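4.2 Talking groups and the question of what counts as a change

The weekly groups ran on from the one-to-one sessions described in 4.1. Same rooms where we could manage it, same time of day. Eighteen people were put forward by their GPs or by family, all with an early or middle stage diagnosis, and 16 stayed long enough to be included. The two who left did so for reasons of physical health and are not discussed further.

Sessions were led by Albertina Sequeira, with Shufen Ren taking notes by hand. No recording. Two families had said no to recording and it seemed simpler to have one rule for everybody. This does mean that the quotations below are as near as Ren could get them, and should be read that way.

Format was loose. Tea first, then a topic, then whatever came of the topic. Topics were picked from a list agreed with relatives beforehand (school dinners, first wages, the sea, a bad holiday) and we avoided anything which depended on dates or on naming people in order. Earlier work at Wonar had used a quiz style opening and members there found it upsetting, particularly when a spouse was in the room. We dropped it at the planning stage.

Mood was rated before and after by the member, using a five point card with faces, and separately by the relative at home the same evening. The relatives' forms are patchy. Some came back filled in for the whole month in one go, in the same pen, and we have left those out of the comparison.

What changed? Less than hoped on memory, which stayed flat or dropped slightly, as would be expected over this length of time. Low mood was a different matter. Members who began the group with the lowest self ratings moved most, and held on to some of it at the October follow-up. Worry moved less. Relatives reported easier evenings after a session but not, on the whole, easier weeks. We would not want to make to much of this with a sample this small and no comparison group.

Four members gave ratings which went against what their relative wrote nearly every time. It would be easy to put this down to poor insight, and an earlier draft of this section did. Sequeira's view, which we now share, is that the member was rating the hour and the relative was rating the illness. Both are fair answers to the card as printed. The wording should have been tighter, see 5.1.

One man, a retired bus driver, said very little for the first few weeks and was down in the notes as withdrawn. Then the bad holiday topic came up. He talked at length about a flooded caravan, told it in good order, and told it again the next week with the same details. Test scores at that point: no change. His daughter wrote on the form that he had "come home cross, but himself". We do not know how to score that.

Figure 3

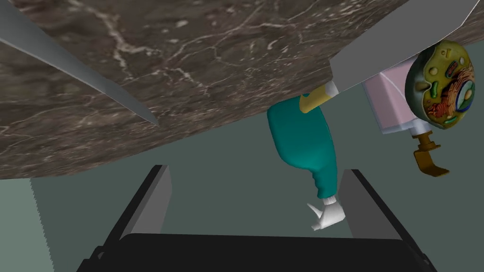 The distinction between ability and use of ability matters for all of what follows. A person may still be able to plan, joke, argue or put somebody else at their ease and do none of these at home, where there is no call for it. If the therapy does anything it may be here, in giving people a reason to use what is left. Tests taken alone with a stranger in a quiet room will mostly miss it. The Aitken day centre staff made the same point to us in plainer terms.

Limits. Small group, one leader, one note-taker who knew the aims of the study. No members living alone, so the findings say nothing about them. Transport was paid for, which will not be the case in ordinary services, and attendance would probaby fall without it. Medication was not held steady and three members had doses altered part way through. The last relatives' form was collected on August 3, 2022, apart from the follow-up forms, which are dealt with in section 5.

A second group, led by somebody other than Sequeira, is needed before any claim about the method as opposed to the person running it. Drop-out, attendance and missing forms are set out by member in Appendix B.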